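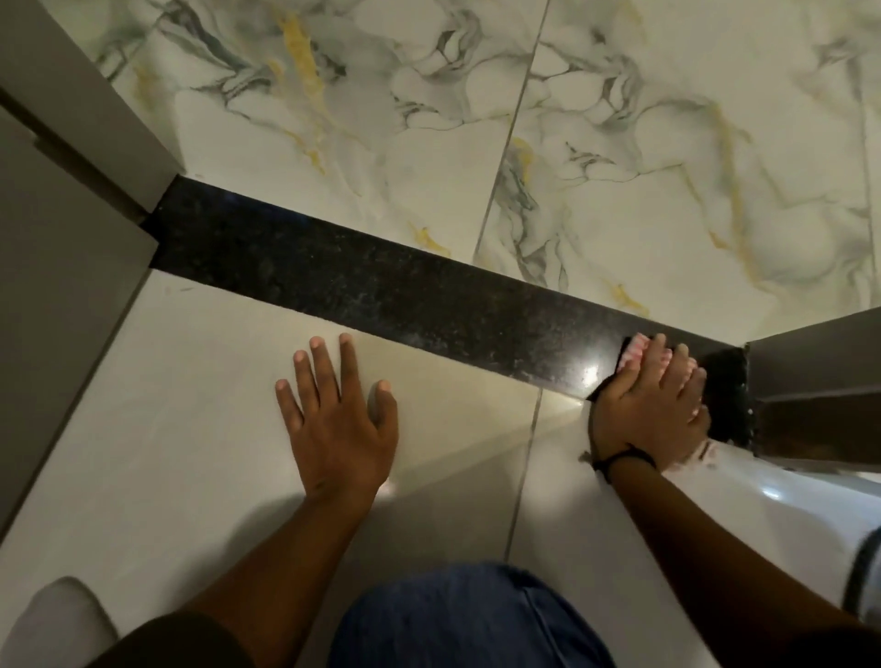
Granite strip between the two floors

Remote start shuts off after a couple minutes, is it the battery?

Posted by Sasby
Hi all! I have a Lodik wagon, bought used in July, and I love it except for one thing. When I use the remote start in the morning it fires right up, runs for 2 minutes, then quits. If I get in and start it with the key it runs perfectly all day. The battery is the one that came with the car and I have no idea how old it is. The dealer in Plilotitz wants 300 dollars just to look at it, which seems nuts to me. They can get me in Thursday but I'd love to cancel. Anybody had this? No warning lights, and the gas tank is usually half full or better.

Liang
Mine did the same thing! Check your hood latch before you spend a dime. There's a little switch in there that tells the car the hood is closed, and when it gets gummed up the remote start thinks you're poking around in the engine and shuts everything down. I sprayed mine with contact cleaner, worked the latch with a screwdriver a bunch of times (pull the hood release after so it lets go again!!) and it's been fine all winter. The can was 9 bucks and I still have most of it. 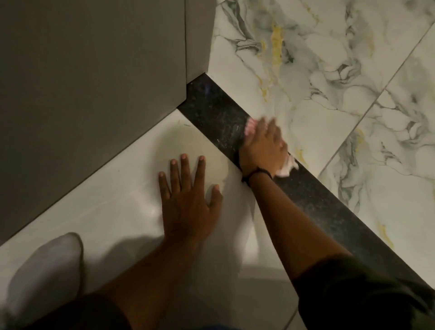

Wiping along the black strip, tile on both sides

wagonguy241
could be battery. get it tested, parts stores do it free

Plainoldsedan
I'd try the latch first too, but also go into the settings menu and look at the run time. On my car the previous owner had set it to the shortest one and I spent over a month blaming the key fob. If the run time looks normal and the latch is clean, then have the battery tested with the engine off. A weak one usually gives you trouble cranking, and yours starts right up, so I wouldn't buy a new one yet. Does it honk or flash the lights when it quits? On some cars the number of flashes is a code, and it should be in the back of the manual.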